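Brillier 7 – variant items not showing at checkout

mnikolaidis
Upgraded from 4 to 7. Items with variants show in the catalog but drop out at checkout. Single items are fine. Cache cleared twice.

skimura
Open the parent item and check Stock Source. The upgrade sets it to Parent. Change it to Variant and save each one.

zeltano
Don't do that by hand if you have more than 30 items. Export, edit the stock_source column, import with Update Only checked.
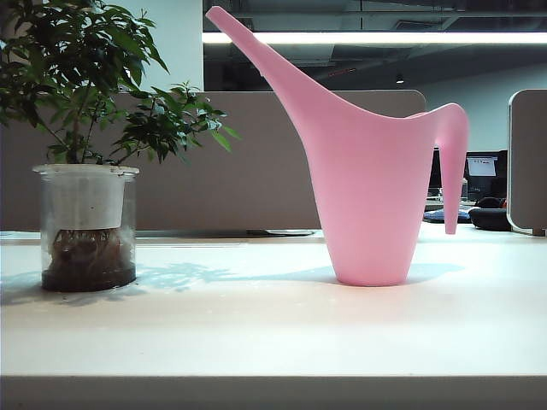 Watering can, pink

skimura
Import resets the sort order. I would still do it by hand.

zeltano
Only if the sort column is left blank. Keep it in the file and the order holds.

mnikolaidis
Used the import on 14 parents, sort column kept. Order held. Variants now reach checkout, but one still shows the old price – is that a separate table?

zeltano
Yes. Rebuild the price index under Tools.

3 comments hidden – 4 shares
© Brillier User Forum | Contact | Back to top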